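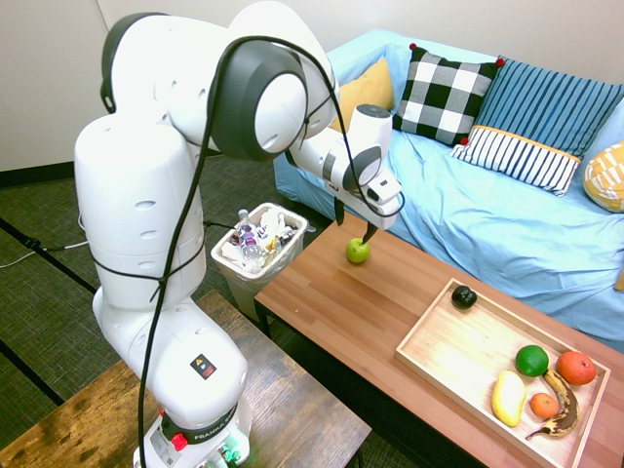 Arm above the apple, tray on the right side of the table

Gripper stops above the fruit and planner gives timeout
posted by Dunow, December 2019

Hello all. I have a Franka arm with a camera on the wrist. The task is to grasp the apple and put it in the tray with the other fruit. The arm goes to the pre-grasp pose without problem, but then the straight move down fails in 22 of 80 trials. The log says only "no path found, 11 waypoints of 40 reached". I did the hand-eye calibration two times already. Is it the perception or the planner?

Trotance
Check your collision scene first. If you build it from the depth points, then the apple itself is an obstacle and the fingers are not allowed to touch it. Remove the points of the target before the move down – or allow contact between fingers and target only. Please also log the joint values at the start. When one joint is near its limit, the straight path breaks at the same waypoint each time.

Cirnumport
same here, I restarted the controller and it was ok

Butkienė
I agree with Trotance. In my case the octomap had 1,119 old cells left under the gripper. I clear it now before every grasp.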